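Getting the thumb to behave

I spent most of February on one parameter, so I am going to write it down before I forget why I picked the value I did.

The background is short. Lolelach is our grasp planner. It takes an object mesh and a hand model, and it gives back a list of hand poses with a score for each one. Starkaseo is the controller that takes the pose at the top of the list and tries to get the arm and fingers there. For a long time the two of them did not agree on what a "pregrasp" was. The planner thought it meant the hand was near the object with the fingers open. The controller thought it meant the hand was at the final wrist pose with the fingers open. On small blocks you could not tell the difference. On kitchen things you could, and Tumaini Lema filed the bug with the title "hand parks on top of bowl."

The fix was to make the pregrasp its own message, with a wrist pose, a set of finger joint targets, and a standoff distance along the approach direction. Akinyi Sang wrote the message and I wrote the code on both ends. All the testing so far is in simulation, with one object on the table at a time, so that a bad result can only have so many causes.
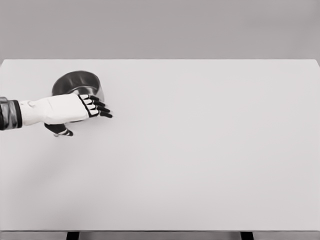 Standoff was the parameter that took up the month. If it is too large, the arm has a long final move and the wrist drifts on the way in. If it is too small, the fingers are already inside the collision margin and the planner throws the pose out. We had been measuring it from the palm, and the palm is the wrong place. With the hand palm down next to the steel bowl, the four fingers are fanned out by the rim, but the thumb hangs under the palm with its tip almost at the surface. A distance that is safe for the palm says very little about the thumb. I changed the code to take the smallest distance over all the fingertips, against both the object and the table, and to report which pair it came from.

That last part turned out to be the most useful. Before, a rejected pose came back as "in collision" and that was all. Now the log gives the two link names and the distance. The first time I ran the full set of 100 start poses for the bowl, I sorted the rejections by link pair and 16 of them were thumb against table. I had been blaming the bowl mesh for those. Sumaiya Jayawardena had told me the mesh was fine, and she was right.

I also had to change how the thumb moves. It used to close on the same schedule as the fingers, one number from open to closed for the whole hand. Now it has its own schedule and starts later. The setting is called thumb_delay and it is given as a fraction of the closing motion. I tried 9 values and kept 0.3. Lower values brought the thumb tip in under the wrist while the arm was still coming down. Higher values let the fingers reach the object first and push it.

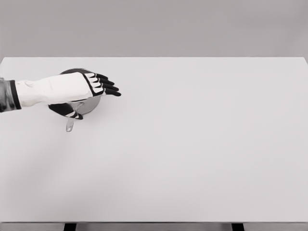
Handles are a separate problem, and I have not solved it. The planner scores a pose by contact area and how well the contacts oppose each other, and a wide round body wins over a thin handle nearly every time. Barbara Tomaszewski wants a per-object list of preferred regions, written by hand. Si-woo Heo wants to learn it. I would like to start with the list, only because I can read it and argue with it. For now there is a weight on each mesh region, it defaults to 1, and you can change it in the object file.

There was one other bug worth writing down. The planner caches the distance field for each mesh, and the cache key did not include the scale. If you loaded an object, resized it, and loaded it again, you got the old field. Everything looked right in the viewer and the distances were wrong. I lost 3 evenings to that. The scale is in the key now, and there is a test for it.

If you are using the Lyimo branch, none of this is in there yet. The message format changed, so you need to update the planner and the controller together. Old pose files will still load, but the standoff in them was measured from the palm, and the loader prints a warning when it finds one. Regenerate them if you can. On my machine the bowl set takes 16 minutes.

Next is the approach direction, which is still fixed per object.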